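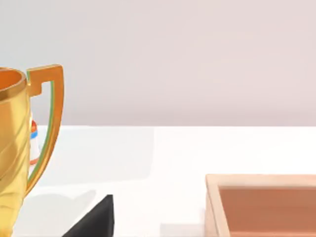
Department of Economic and Social History, Tierney College

Week 2 notes - prizes, premiums and the village show

Notes from Monday, January 18, 2021, typed up fast, will fix later. Reading is at the bottom. If you missed the session read Koyama first, then these.

Where we left off: enclosure, rents up, landlords wanting better tenants and better stock. Agricultural societies come out of that. Question for today is why they picked prizes as the tool. They could have lent money, printed manuals, hired instructors. Some did all of it. But prizes are what lasted.

1. What a premium was

Premium = cash paid for a stated result. Best ram, best acre of turnips, most children raised without parish relief (yes, a real category, we'll come back to it). Money first, object second. Early lists hardly mention cups at all. A laborer winning a premium wanted the cash or a coat. A gentleman winning one would be embarassed by cash, so he got plate.

So from the start two tracks. Look for this in the Fistthorpe lists in the packet. Left column landowners, right column tenants and servants. Different prizes for near enough the same work.

2. Fistthorpe

Small society, one parish plus bits of the next. Good for us as the minute books survive, apart from one gap where the secretary took them home and died. Things to pull out:

Entry fees. Free for laborers, charged for everyone else. Fee goes up twice and entries don't drop. Koyama thinks fees worked as a signal, only serious people bothered. I'm less sure. Could just be that wool prices were good.

Judges. Always from outside the parish. Rule gets broken in the third year and there is a row over a heifer that runs on for eleven pages of minutes. Read the heifer pages, they are the best thing in the book and most of the exam-type issues are in there (who counts as neutral, who pays the judge's dinner).

Perpetual cup vs. outright cup. Perpetual = you hold it a year and give it back. Outright = yours. Fistthorpe starts outright, runs short, goes perpetual. Later a compromise, win three years running and you keep it. This is common all over and you should know the term challenge cup.

Effect of the three-year rule: richer farms can plan for it, smaller ones can't. By the end the same two families have nearly everything. Attendance is still rising though. People came for the dinner and the pony races.

3. Gromholm as comparison

Gromholm is a cooperative district. Later period, dairy not sheep. Prizes went to the creamery and not the farmer. Whole membership shares it. Mounir Lahlou's article argues this made people more willing to share methods, no point hiding a good feed mix if your neighbor's butter counts toward your medal.

His evidence: the yearly circulars. Members write in and say what they did, in detail, with costs. Fistthorpe has nothing like it. Winners there say almost nothing about how.

Weak spots in Lahlou, which he mostly admits:
- circulars only print letters the editor liked
- creameries that left the district drop out of his sample
- dairy inspectors were going round anyway, so methods might have spread without any medal

Someone asked in class if butter is just easier to share about than breeding. Good point. With a ram the value is in the animal and you can sell its services. With butter there isn't much to keep secret once the inspector has been through. Worth a paragraph in your essay if you take this topic.
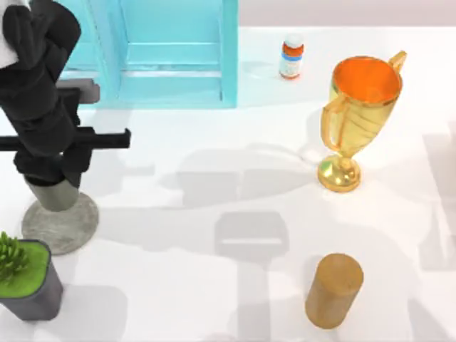
Also the weather of it, so to speak. A bad year hits all the Gromholm creameries together, while at Fistthorpe one sick flock can ruin a man and leave the next farm fine. Shared risk probably makes shared credit easier to swallow.

4. The moral prizes

Back to the children and parish relief category. Long service in one household, neatest cottage, best kept garden. Usual reading is social control, and there is plenty in the minutes to suport it. Applicants needed a letter from the employer. But look at how many winners apply again, and how they argue when they lose. One woman writes three times about the garden prize. She is not grateful at all. Don't flatten these people.

5. Decline or not

Old story says state schools and extension work replaced the societies. Newer work says they just turned into shows. Flower tents, baking, rosettes. The prize stays, the improving purpose goes. I'd say purpose was thinner to begin with than the printed rules suggest.

Essay: 2,000 words, one society, one prize type. Use the lists, not only the rules. Plelar is fine as a third case if you can read the handwriting.

Reading
Koyama, Aoi - chapter on fees and judges (packet)
Lahlou, Mounir - the Gromholm article
Fistthorpe minutes, heifer section, up to page 85

Next week: seed catalogs. Bring the packet again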